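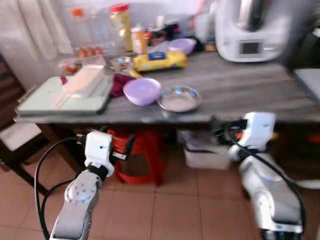
In Defense of the Messy Counter

Columns Recipes Letters About Search

Columns > Home Life > In Defense of the Messy Counter

I have reached the age where my friends hide their toasters. I went to dinner at Oanh Tạ's new place in February and spent a good while opening doors, looking for a glass, then the trash, then the fridge (it was behind a panel that looked like every other panel). Lovely food, lovely company, and a kitchen like a dentist's waiting room.

I blame the shows, partly. Somebody always gets a huge island with one bowl of lemons on it and cries. Well, I'd cry too. Where does the mail go?

My own counter is covered from breakfast till bedtime. Eggs stay out where I can see them, along with whatever tub the leftovers are in and the dishes I swear I'm getting to. When I can see the eggs, I cook the eggs! When I put things away behind a door I forget I own them, and then I come home from the store with a third jar of cumin.

My brother-in-law, Baldur, thinks this is laziness with a speech attached. He paid 150 dollars for a set of matching canisters and he wipes them down on purpose, every night, while the rest of us are trying to watch a movie. And I'll give him this much — when he bakes, he has room to roll out dough, and I'm doing mine on a cutting board balanced over the sink. I have lost a pie crust that way. I still think about it.

But a kitchen is a workroom. You wouldn't walk into a garage and ask the guy to hide the wrenches. My grandmother fed a family of 3 generations from a counter you could barely find, and she could put her hand on the paprika without looking up from the phone. She lived to 91 and I never once saw her decant anything.

I do have limits. Crumbs go. Raw chicken gets its own space and a hard scrub afterward. Car keys in the butter dish was a low point and we've talked about it as a family. Past that, though, I'd like us all to quit apologizing at the door. You know the line, "oh, don't look at the kitchen," said by a person with soup on the stove. I'm looking at the kitchen. I came for the soup.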